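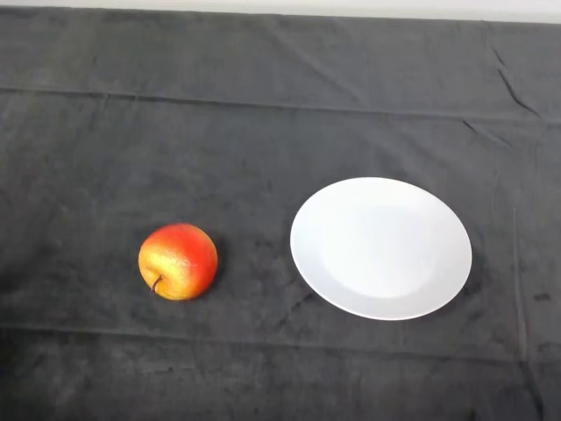
Bicolored apple

A bicolored apple is an apple whose ripe skin shows two main colors, most often red over yellow. The yellow is called the ground color and the red is called the blush or overcolor. The two rarely meet in a clean line. They mingle in speckles and faint streaks, so every fruit on a tree has its own pattern - a large part of the charm of these apples!

Coloring

The red comes from pigments called anthocyanins, which form in the skin as the fruit ripens. Sunlight and cool nights encourage them. Skin shaded by a leaf or a branch often stays yellow, and a single apple can be deep orange-red on one cheek and mottled gold on the other. The small dots scattered over the skin are lenticels, tiny pores that let the fruit exchange gases with the air.

Shape and stem

Many bicolored apples are nearly round, and some are a little wider than tall. The stem grows from a dimple known as the cavity, and the hollow at the opposite end is the basin. Stem length varies a good deal, even among apples from one branch.

At the table

These are wonderful apples to serve whole, and a plain white plate on a dark cloth sets off both colors beautifully. Sliced with the skin on, they brighten a salad or a cheese plate. Cut flesh browns in air, and a little lemon juice slows it down. Whole apples keep best in the refrigerator, away from leafy greens - the ethylene gas they give off makes greens yellow early.

See also: Lenticel, Anthocyanin, Dessert apple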